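July 26, 2023
Posted by Mei Pettigrew

Long morning on Alva, and I want to get it down before I forget which cable did what. Euan had noted that the arm was stopping short on the cupboard doors, same as it did in January, so I left it switched on and ran the door routine slowly with my hand near the stop button. The low cupboard by the desk is the best one for this (keys in both locks, please leave them there!) and it's a kind height for the shoulder. 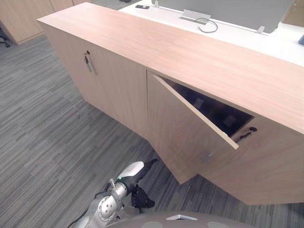

Flikeo Robot Workshop, Cleltuldale

I ran it 18 times at 30 per cent speed and got six short stops, all on the outward swing. So I went over the cable runs first - elbow, then wrist - and I'm now fairly sure the elbow loop is the culprit. There has to be enough slack for a full bend, but if you give it too much it wanders over the forearm and tugs when the wrist turns. I've moved the tie down a little and written the new spot on the inside cover of this book.
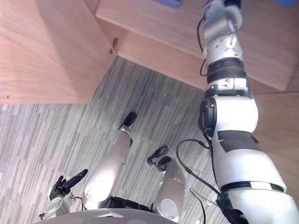

While I was at it I did the joint checks as well. Shoulder fine, elbow fine, wrist a touch stiff at the far end of its travel, though I'd put that down to the grease and I don't want to open it up until the new tub comes from Jollorden. Please don't use the old tub, it's gone grainy. Finger screws nipped up by hand only. Last time one of us (me) got keen with the driver and we lost an afternoon to it.

After that I zeroed the fingers and looked through the close-up camera at the table. Focus is still set for further off than the fingertips, so they come out soft, and I've left it like that until we've agreed what we want.
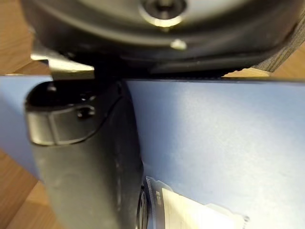 Gripper finger over the blue surface, wrist camera.

Still to do: 60 more door runs at full speed, re-check the tie afterwards, order spare ties. Euan, if you start before me, begin with the left arm.

Filed under: Alva > Arms and cabling > Upkeep

3 comments

Euan Purves: Will do. Is the new tie spot for both elbows or only the one?

Mei Pettigrew: Only the one for now - I'd like to see the 60 runs first!

Euan Purves: Fine. Spare ties are in the second drawer, no need to order.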